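3.2 Away fixtures and the preparation of meals

The second part of the study dealt with how basketball players in the Edthorpe league ate on the days when they played away from home. The league was chosen for practical reasons. Its clubs are semi-professional, most of the players hold other jobs, and no club employs a cook or a dietitian. Travel is by minibus or private car. The longest single journey in the fixture list is 260 kilometres each way, from Edthorpe to the hall used by Brutum, and a team making that trip will usually leave before midday and return after midnight.

Players from two clubs took part, Fenetlow and Brutum. In all, 27 players agreed to keep a food diary from the opening fixture in September until the league stopped for the winter break on 25 December 2020. The diaries asked for the time of each meal, where it was eaten, who had prepared it and what it contained. Players were not asked to weigh their food. An earlier trial of weighed diaries with the same age group had been given up when the entries became shorter each week, and a less exact record kept to the end was thought more useful than an exact one that broke off.

Each diary was read by two of the authors working apart. Where they disagreed on how to class a meal, the entry was discussed and, if no agreement could be reached, left out of the count. A meal was classed as "home" if it was made in a household kitchen and eaten there, "carried" if it was made in a household kitchen and eaten elsewhere, and "bought" in all other cases. Sandwiches bought ready made and eaten at home were therefore classed as bought. Food given to players by the host club after the match was also classed as bought, although no money changed hands. This last rule affects Brutum more than Fenetlow, and we return to it in section 4.

Household kitchens differed in size and in what they held, and the diaries contain many remarks on this. Small appliances were mentioned more often than the main oven or hob. Several players wrote that before an away match they wanted something that could be made and cleared away in the time it took to pack a kit bag.

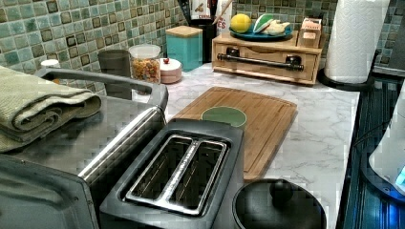
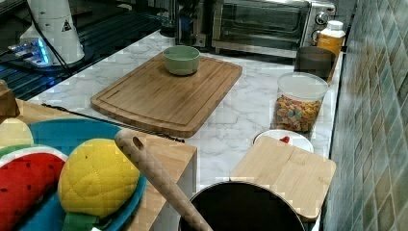
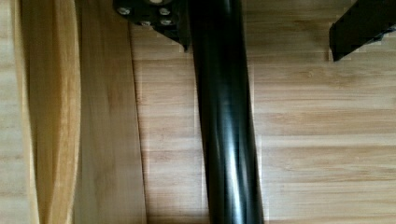
Figure 3. Kitchen equipment and surfaces. First: toaster oven with folded towel, and two-slot toaster. Second: cutting board with juice groove and small bowl. Third: bamboo surface.

The pattern of meals on home match days was much as expected. Players ate at their usual times, apart from the evening meal, which was moved forward or put off until after the game. Those who moved it forward tended to keep doing so for the whole period. Those who put it off were less regular, and some skipped it when the match ran late or when they had work the next morning.

Away days were different. The midday meal was the one most often changed, and it was changed in two directions. Some players ate a large meal before leaving and very little after it. Others ate lightly at home and then relied on what could be bought at a service station. The second group reported more hunger during the warm-up and more discomfort during the first half, though these reports came from the players' own notes and were not checked against any other measure. Carried meals were less common than bought ones at both clubs. Where they did appear, they were mostly cold pasta, rice, bread rolls and fruit.

We had supposed that distance would explain most of the difference between players. It explained less than departure time did. A short journey with an early start led to more missed meals than a long one for which the team left after lunch. For example, the trip to Dreßler is one of the shorter ones in the league, but the hall there is only free in the early afternoon. Fourteen players made that journey in the study period, and their diaries for the day show the lowest number of home meals of any fixture. Several noted that breakfast had been their only meal before the game.

The playing position of the athlete made no clear difference. Guards and forwards ate in much the same way, and the number of centres was too small to say anything useful. Minutes played did seem to matter. Players who expected to start were more likely to plan the midday meal the evening before. Those who expected to come off the bench more often wrote that they had eaten "whatever was there". Starters are also, in both clubs, the older players, and we could not separate age from role with a sample of this size.

Fluid intake was recorded less well than food. Many diaries give only a tick or the word "water". Where amounts were given, the most common figure before an away match was 1,000 millilitres between waking and tip-off. We do not place much weight on it, as a bottle of that size was handed out by one of the clubs and may simply have been copied into the diary as the amount drunk.

Three limits should be kept in mind. The diaries were filled in by the players themselves, and days on which the team lost heavily have shorter entries. The period covers only the first part of a season, so nothing can be said about the spring fixtures, when journeys are more frequent. Lastly, both clubs knew the purpose of the study, and at Fenetlow the coach began to remind players about lunch partway through. The number of carried meals at that club rose afterwards. We kept the later entries in the count but show them separately in the table that follows.

3.3 Sleep after late return

The same diaries had a line for the time the player went to bed and the time of waking. Entries were more complete here than for fluid, with few blank days at either club. After home matches most players were in bed within two hours of the final whistle. After away matches the gap was longer and depended chiefly on who was driving.

Contact: the corresponding author, Edthorpe Sport and Nutrition Papers | © The authors | Back to top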